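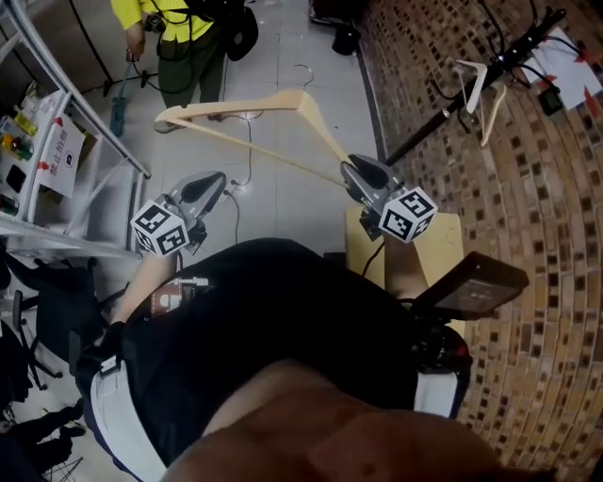

Wooden Hangers: Frequently Asked Questions
Barndale Garment Care, updated 5/5/20

What is the bottom bar for?
Trousers, folded once over the bar at the knee. It also stops the two arms from spreading under a heavy coat.

How much weight will a Vornley hanger take?
Up to 11 lb, evenly spread. Wet garments are not covered.

Can the hook be turned?
Yes, on all Vornley models. If it squeaks, apply a little candle wax to the thread.

How many fit on a rack?
Allow 35 hangers per rail for shirts, half that for winter coats.

The wood feels rough. Is it faulty?
No. Unvarnished hangers may lift slightly in damp rooms. Sand with fine paper along the grain, then wipe with a dry cloth.

Can hangers be left on the floor?
Not on tile that is washed often. Bare wood stains.

What is the minimum trade order?
One carton. Orders over 2,000 pieces ship from the Gorkerora warehouse, which is closed in August.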